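Ticket: second bimanual folding cell, Summont site
Opened by: Lorna Soriano
Opened: 2025-02-24
Status: waiting on quote
Category: equipment request / spares

Request is for one more two-arm cell, same layout as the existing one, plus spare grippers. The first quote from Lumbao came in at 1667 per gripper pair with a lead time of 15 working days. It left out the mounting plates and the front rail, so the total can't be compared with the Fatthorpe number yet.

Update 1
Asked Lumbao to requote with plates and rail as separate lines. Also asked whether the wire baskets can be dropped from the kit. We buy those locally and fasten them with cable ties.
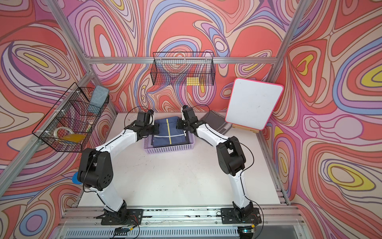

Update 2
Requote received. Rail is included now, plates are still missing. Fatthorpe lists both but wants more than 3 weeks for the extrusion frame. Garment folding on the Panda project is planned for March, so the frame is the long item – the arms can be bench-tested without it.

Update 3
Finance wants spares on a separate line from capital. Split as follows:
– capital: arms, frame, rail, plates
– spares: 2 gripper pairs, cable set, one control board
Trays come out of consumables and don't belong on this ticket.

Open: plate price from Lumbao, and whether Fatthorpe will ship the frame ahead of the rest. Ticket stays on hold until both are in.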